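Section 5. Your First Pot of Rice

Welcome to the best part of the Velley kitchen guide! Once the cooker has a place on the table, you are a few easy steps from really good rice, and the small, rounded kind of cooker is perfect for it – easy to lift, easy to wipe, easy to love.

Before you start

Wash two plates and a soft sponge in warm soapy water and let them dry. Wipe the inside of the lid too (people forget the lid!).

1. Set the cooker on a flat, level surface. Leave room above it so the steam can get out.

2. Lift out the inner pot. Always fill it away from the cooker.

3. Measure the rice, then rinse it until the water looks nearly clear. Drain well.

4. Add fresh cold water up to the line for the amount of rice you are using.

5. Dry the outside of the pot, set it back in and turn it gently left and right until it sits flat.

CAUTION: Never plug in the cooker with water on the outside of the pot or on the heating plate.

6. Close the lid. Press down near the front until it catches.

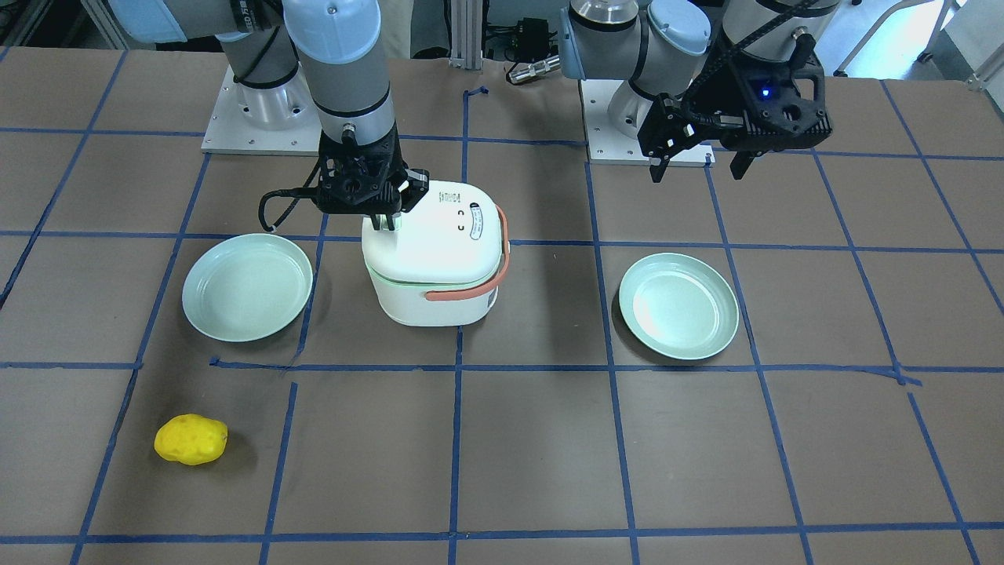 7. Plug in, press the switch and leave the lid alone. I know, the smell is wonderful – wait anyway.

8. When the switch pops up, let the rice rest for 10 minutes with the lid still closed.

9. Open the lid slowly, standing back from the steam. Fluff from the bottom up with a plastic or wooden paddle and serve right away.

CAUTION: If your cooker has a carrying handle, use it only when the cooker is unplugged, cool and empty.

NOTE: Rice sticking at the bottom? Try a little more water next time, and soak the pot before you reach for the sponge.

Section text by Beca Gwilliam, updated 16 Mar 2025. Brown rice and porridge are in Section 6.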